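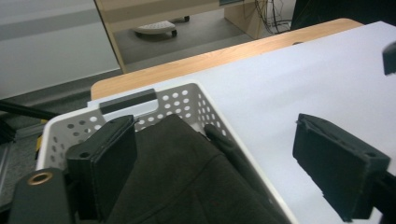
Olive-brown, folded and in the basket.

Folding at the Bremlow workroom

At the Bremlow workroom the afternoon is set aside for dark clothes. Light things are done in the morning. We keep the two apart because dark cloth shows every bit of lint, and it is easier to wipe the board down once at noon than after each piece.

The setup is the same for every piece. A white board goes on top of the wood table, and a white plastic basket with holes in the sides stands on it. The board gives a flat, smooth surface with no grain or seams to catch on, and a dark sleeve or hem is easy to see against it. The basket can hold clothes before or after folding, depending on how the table is being run that day.

Notes on the basket

We tried a few kinds before settling on this one. Wire baskets leave marks on knits if the clothes sit overnight. Fabric bins look nice on a shelf but the sides fall in when they are half empty, and then you need one hand to hold the bin open. A stiff plastic basket with low sides stays open by itself. The holes let air through, so a shirt that is not quite dry at the collar has a chance to finish.

Do not fill it past the rim. With T-shirts that means 12 to a basket if they are folded in thirds, or 6 sweatshirts. More than that and the bottom ones come out creased and have to be done again.

Notes on dark clothes

Turn them right side out before they reach the table. Most of our dark things are washed inside out, and it is quicker to deal with that at the dryer, while they are still warm, than to stop in the middle of folding.

Shake each piece once and hold it up by two points before it goes down on the board. On a dark fabric the seams are hard to find by eye, so let the weight of the cloth do the work. The heavy edge drops and the folds fall out on their own — then lower it, bottom edge first, and smooth from the middle toward the sides.

Run a lint roller over the front only. The back gets done when the piece is turned. Keep the roller off the board when you are not using it, or it will be under the next shirt.

Under the lamps in the workroom, black, charcoal and navy look nearly alike. If a pile has to be sorted by color, do it near the window before 2 in the afternoon. After that the sun is behind the Aguirre building and everything looks the same. 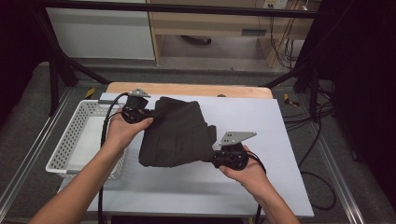

Dennis Blackburn wrote to ask whether the board is worth the trouble at home, where the table has to be cleared for supper. He folds on the bed and finds the clothes sink into the blanket, so the edges never line up. He also wanted to know if a cutting mat would do in place of a board.

A board is worth it if you have somewhere to stand it afterward. Behind a door is fine. A cutting mat works for shirts and anything smaller, but most are too short for pants, and the rubbery kind grips the cloth when you try to slide it. A smooth shelf panel from the hardware store is better. Ours is from the Nerkero shelving line and was left over from a closet. At home, 27 inches on the long side will take most adult shirts with the sleeves tucked in.

Sand or tape the cut edges before you use it. A rough corner will pull a thread in a sweater the first time it goes across.

More in this set: light clothes, towels and sheets, socks. The page on putting away in drawers is being redone and will be back up when the new pictures are ready.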